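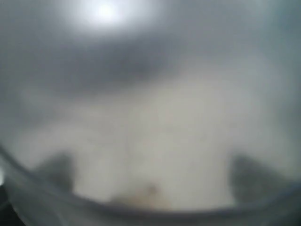 Section 17. Preparing the Zolico Cell for an Open Day

This section applies to any Zolico handling cell that is shown to visitors at the Prallstead demonstration hall or at a customer site. It supplements the daily start-up procedure in Section 4. Only staff who hold a current Zokska operator card may carry out these steps.

17.1 Before visitors arrive

1. Confirm that the cell has passed its daily start-up check and that the result is entered in the log.

2. Set the speed selector to DEMO. Visitors must not be admitted while the selector is in any other position.

3. Mark the visitor line on the floor with the yellow tape supplied in kit 628. The line must remain outside the full reach of the arm.

4. Wipe the tabletop with a lint-free cloth. Small marks in the surface do not affect operation and need not be removed.

5. Load program 2157 (Bowl Handling, Visitor Version) and leave the arm at its start position.

NOTE: Program 2157 does not include the weighing step. If a visiting group has asked to see weighing, contact the hall office before the visit begins.

17.2 Checking the gripper

1. Press CLOSE on the hand control with nothing between the fingers.

2. View the fingers through the wrist camera. The tips should stand at the same height.

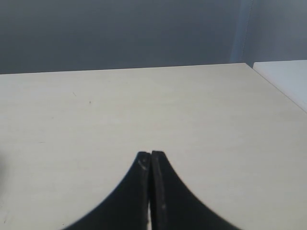 Figure 17-1. Gripper fingers over the tabletop, wrist camera view.

3. Look over the surfaces of both fingers. Light scuffs are acceptable. Replace a finger that is chipped, bent or loose on its mount.

4. Press OPEN and return the selector to DEMO if it has been moved.

CAUTION: Keep hands clear of the fingers whenever the hand control is active. The fingers will close on any object placed between them.

17.3 Presenting the bowl task

1. Place the clear bowl on the tabletop at the position taught for the program. Do not substitute a bowl of another size.

2. Ask visitors to stand behind the yellow line, and tell them that the arm is about to move.

3. Press START. The presenter must remain within reach of the stop button until the arm has returned to its start position.
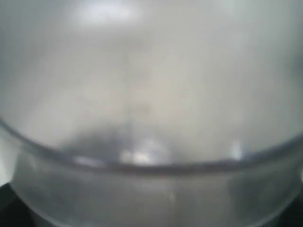
4. Allow the group time to follow the wrist camera view on the hall monitor. The arm may be held at any point by pressing PAUSE.

5. Press RESUME to continue. If the arm does not respond, press STOP and follow the recovery procedure in Section 18.

NOTE: Groups from the Zeleke training program may operate the hand control under direct supervision. All other visitors may observe only.

17.4 After the visit

1. Press STOP, remove the bowl and close the gripper.

2. Turn the speed selector to OFF and remove the key.

3. Record the program number and any stoppages in the visit log, and return the key to the hall office.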